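Wonside Community Forum > House & Garden > Oiling a pale timber table, yes or no?

stamatia_k
Table top as of this arvo, yellow plastic thing on it.

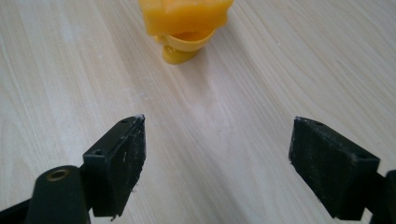

Pale wood, long faint grain.

Got it second hand off the Jutico clearance mob, no idea what finish is on it. Want to oil it before the rellies come in April. Danish oil? Hardwax? Partner says leave it alone. Budget is tight, dont want to spend 500 on fancy tins.

mamberg_rd
Leave it alone. Oil turns pale stuff orange. Did ours, regretted it for years.

Fasil Lemma
Disagree. Depends on the oil. White-tinted hardwax hardly shifts the colour, two thin coats, buff off in between. A 1,000 ml tin will see you out.

But first, is it solid? Check the underside and the end grain. If the grain doesn't carry over the edge it's veneer or a printed top, and oil wont do a thing except go sticky.

mamberg_rd
"Hardly shifts" lol. It shifts. Looked fine at 11 at night, looked like a pumpkin at breakfast.

Fasil Lemma
Which oil was it tho

mamberg_rd
Linseed. Boiled.

Fasil Lemma
Well there you go. Linseed yellows, always has.

jasińska77
Water-based matt poly. Two coats, done, kids can spill whatever. Don't get the oil thing, you have to redo it every year.

Fasil Lemma
Poly's fine till it scratches, then you're sanding the whole top back. With oil you just patch the bad bit.

stamatia_k
Ok havent looked underneath yet, will do tonight. If its solid I'll try the hardwax on a leg first. Anyone got the end of a tin they'd sell me?

jasińska77
Test under the top, legs are often a different timber. No oil here sorry.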